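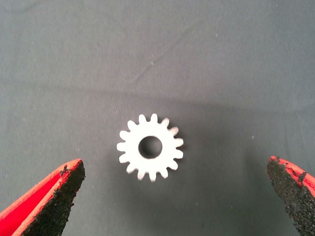

Kaimal Hall weddings programme: progress report to the Plotetti Fund

2022-05-09
By Divya Nadar

Dear Anil,

It has been a very good few months and I have a lot to tell you, so forgive me if this runs longer than the January report. The short version is that the hall is open for weddings again, couples are booking it, and the part of the grant meant for lower-cost ceremonies is going exactly where you wanted it to go.

Bookings

We have 30 weddings in the diary for the rest of the year. Of those, 10 are at the supported rate, meaning the couple pays for cleaning and staffing and the grant covers the hire. We had planned for fewer at this stage, and I'm delighted. Most of the supported couples live in Florton itself, and several had already put their weddings off twice and had more or less given up on having a party at all.

The supported rate has mostly spread by word of mouth. One couple married in our first week back, and by the following Friday their cousins, the bride's old flatmate and someone from the groom's five-a-side team had all been in touch (two of the three have now booked!). We did print leaflets, and I still have most of a box of them under my desk.

Capacity and layout

The fire officer has confirmed 137 seated for a ceremony in the main room. For a sit-down meal with a dance floor we are working to a lower number, and Satish is still trying out table plans. Long tables down the length of the room look lovely and make the serving much simpler, but they leave the band in a corner with nowhere to put their cases. Round tables solve that and lose us a row. He has promised me a final plan before the summer weddings start, and I've told him I'd be happy with either.

The garden room is now included in every booking at no extra charge. It takes 60 standing, and it has made a huge difference on the day. Guests used to wait in the corridor while the main room was turned round between ceremony and meal. Now they go straight through with a drink and we shut the doors behind them. The turnaround has become much calmer for the staff too -- no more carrying chairs past somebody's grandmother.
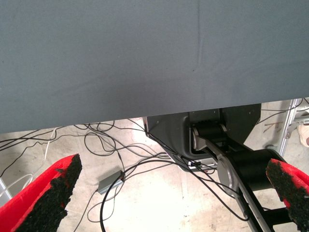 It also gives us a decent plan for rain, which we badly needed. Two of the spring weddings had hoped to have drinks on the lawn and both were moved inside with very little notice. Neither couple seemed to mind, and one of them wrote afterwards to say the speeches were better for everyone being squashed in together.

Suppliers

Tharun Namboodiri has taken over the supplier list and has done a terrific job of it. Couples can bring in any caterer they like, provided the paperwork is in order, but many of them want a place to start. The list now has local caterers, florists and musicians on it, with a plain note beside each one of what they charge for a small wedding. Getting people to put prices in writing was slow work. A couple of firms declined and we've left them off for now.

We have also agreed terms with Fliverville for crockery and glass hire. They deliver the day before and collect on the Monday, so we don't have to find someone to wait in on a Sunday.

What hasn't gone so well

The online enquiry form has been a nuisance. For a stretch in the spring it was sending messages to an old address, and we were late in answering quite a few people. Everyone affected has been rung and apologised to, and I don't believe we lost a booking over it, although I can't be sure. The form has been mended and Venkatesh Gowda now checks it every morning.

The heating in the main room is still either on or off, with nothing in between. We had hoped to have new controls fitted by now, but the part of the budget set aside for it won't stretch to the quote we were given. I would like to talk to you about moving some of the unspent publicity money across. There's no rush before autumn.

Evening finish times need another look as well. Our neighbours have been very patient, and we have kept to the agreed hour every time, but cars leaving by the side gate are noisy. Satish suggests opening the front gate only after nine, and we'll try that first.

Next few months

We will be running open evenings for couples thinking about next year, with the room dressed both ways so that people can see the choice. Tharun is asking some of the musicians to come and play. I'd love you to join us for one if you can manage the journey -- it is so much easier to show people the light in that room than to write to them about it.

Spending to date is set out in the separate sheet, with receipts. The next report will come to you once the summer weddings are done, and I'll include comments from the couples themselves.

With warm thanks to you and everyone at the Fund,

Divya Nadar
Weddings and Events, Kaimal Hall

Recent items
Choosing a ceremony time in winter
Garden room: what's included in your booking
Parking and step-free access at Kaimal Hall
How to apply for the supported rate

We use cookies to keep this site working and to see which pages people read. You can change your settings at any time.
Accept | Manage settings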